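Acta de la reunión, sala Sutora
1 de noviembre de 2023
Preside: Mi-kyung Baek

1. Se aprueba el acta de agosto.

2. Mesa de trabajo. Se queda el mantel de cuadros y la lámpara — el cable hay que recogerlo mejor. La caja oscura se guarda en el armario Zornham. 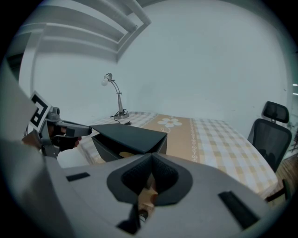
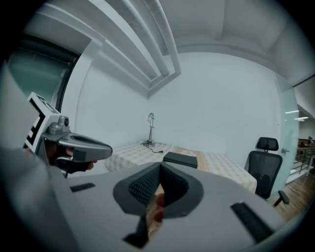 La mesa con su mantel, la lámpara y la silla negra.

Pregunta de Drondari: ¿quién paga el segundo mantel?
Se responde que lo paga la sala, con un máximo de 37 euros.

3. Próxima reunión a las 16 horas.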